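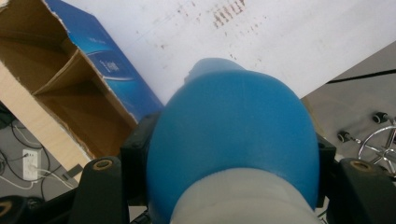 Ticket: Bottle packing station, arm drops or tips bottle at the carton
Product: Akidano arm with Mahuika control software
Site: Tamudham
Opened by: Evander Gunn
Date opened: November 7, 2021
Priority: Normal
Status: Closed, partly resolved

Original report

We want the arm to pick up a blue plastic bottle and put it in a tall carton with a cardboard divider down the inside. The carton has two compartments. One bottle goes in each, and the carton then goes to the tape bench.

The pick is fine. The arm finds the bottle, closes on it and lifts. The trouble starts over the carton. In most runs one of these happens:

The bottom of the bottle lands on top of the divider. The arm keeps pushing and the divider folds over.

The bottle goes in crooked and jams against the carton wall. The arm lets go anyway and reports success.

The bottle turns in the fingers during the move, so it is no longer at the angle the software thinks it is.

A person does this job in a couple of seconds while talking to somebody else. I was told in July that the arm would be doing it by fall. I need to know if this is a setup problem we can fix or if the machine is simply not ready for this job. Either answer is OK, but I have to plan staffing around it.

Log attached from the last batch, 145 attempts.

Reply from support

Thanks for the log. Please check the following and report back on each one.

1. Grip force setting. The default profile was tuned on rigid boxes. A plastic bottle gives when squeezed, and too much force on a rounded shoulder will push it out of the fingers.

2. Grip height. Tell us where on the bottle the fingers close.

3. Release condition. In Mahuika, open the task settings and see if release is set to Position or Contact.

4. Carton position. Is the carton held by anything, or is it standing free on the work surface?

5. Software version, from the About page.

Update from Evander Gunn

1. It was on default. I changed it to the soft profile. The bottle turns less now but it does still turn.

2. It varies. Sometimes on the body, sometimes up on the shoulder where it curves in. The shoulder picks are the bad ones.

3. Position. I did not know there was another option. It isn't in the printed guide we got.

4. Standing free. Our packers don't clamp a carton so we didn't either.

5. Current version. It updated itself overnight, which I would also like to turn off.

Reply from support

Number 3 explains the false success reports. With release set to Position, the arm opens as soon as it reaches the target height, whatever is underneath it. Please switch to Contact.

For number 2, set a grip zone on the straight part of the body and block the shoulder. The setting is under Object, then Allowed Grasp Area.

For number 4, please fix the carton in place with a corner stop on two sides and run another batch. We know your packers don't need one. They use the free hand to steady the carton, or they feel it shift and correct for it, and a single arm can't do either.

Auto update can be turned off under System. You need the admin login.

Update from Evander Gunn

Made all three changes. Corner stops are two pieces of scrap wood screwed down.

Results are better. False success is gone. When the bottle jams, the arm now stops and asks for help. But it still asks for help a lot, nearly always at the divider. The divider is plain cardboard and it doesn't stand in the same place from one carton to the next. It leans. Some lean left and some lean right, depending on how the carton was opened up.

I put the whole log in a spreadsheet. With 134 runs since the changes, the divider accounts for most of the stops. The rest are the bottle sitting a little crooked in the fingers.

Also, the arm sometimes refuses to start because it thinks a compartment is full when it isn't. It seems to happen when the light on the inside of the carton is bad. I can live with that one.

Reply from support

The leaning divider is a known hard case. The software plans the whole move from a picture taken at the start, and by the time the bottle is over the carton the arm is blocking its own view of the opening. A packer gets around this by feel.

Two options from our side:

Option A. Add a funnel fixture that drops over the carton and holds the divider straight. Our Neltadham office can send a drawing. You would cut it locally. It adds a step, and somebody has to put the fixture on and take it off.

Option B. Move the station to a learned policy trained on people doing the same task with a hand-held gripper. The policy sees many cartons with many different divider angles and learns to adjust on the way down. For one bottle and one carton we would want some 800 good demonstrations before we tried it on a live station, and they should include recoveries, meaning cases where the bottle catches and the person works it free.

We recommend Option A for now.
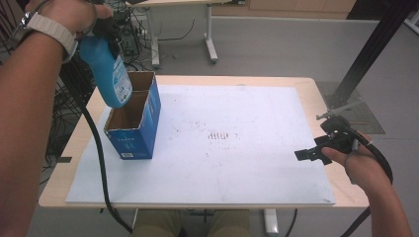

Lorna Geddes: Adding a comment from the packing side. If we go with Option B, please get demonstrations from people who pack all day. The habit on our line is to tip the bottle a little, touch the divider with it and push the divider over before going down. I have watched new hires try to drop it straight in and they get the same jams the arm does. If the machine only learns from people doing it the neat way, it will learn the wrong way. Also, will it work with the smaller bottle, or do we start over?

Reply from support

Lorna, good point on the tipping, and we have added it to the collection notes. On the smaller bottle: you would not start over completely, but expect to record more. A policy trained on one size often carries over partway to another, and the failures tend to show up in the grip. Please don't plan on it until we have tested it.

Update from Evander Gunn

We cut the funnel from the drawing and ran it. It does what you said. The divider stays put and the bottle goes down. Stops are now rare enough that one person can look after the station and do the tape bench too.

It is still slower than a packer, by a lot. A carton by hand is done before the arm has finished its first move. Where it helps is in the late afternoon, when we are short of people and the speed matters less.

Two things I would like on record for whoever picks this up next:

The default release setting should be Contact. We lost days to that.

The sales sheet says the arm handles "mixed household and light industrial packing." For us it handles one bottle in one carton with a fixture on top - and somebody nearby. I would not send it to a customer who expects to hand it a shelf of odd things and walk away.

Reply from support

Both passed along. The release default is under review. We have no say over the sales sheet but have sent your comment to the people who do.

Do you want to go ahead with Option B as well? If so we will open a separate ticket. If you plan to include the smaller bottle, we would raise the target to 1000 demonstrations across both sizes.

Update from Evander Gunn

Yes, open it, and put Lorna on it as the contact. Leave the funnel drawing attached to this one. You can close this.

Closing note

Cause: release condition set to Position, grip area not limited, carton and divider free to move.
Fix: Contact release, grip limited to bottle body, soft force profile, corner stops, funnel fixture.
Not fixed: compartment wrongly read as full in poor light. Cycle time slower than hand packing.
Follow-up: learned policy, separate ticket, contact Lorna Geddes.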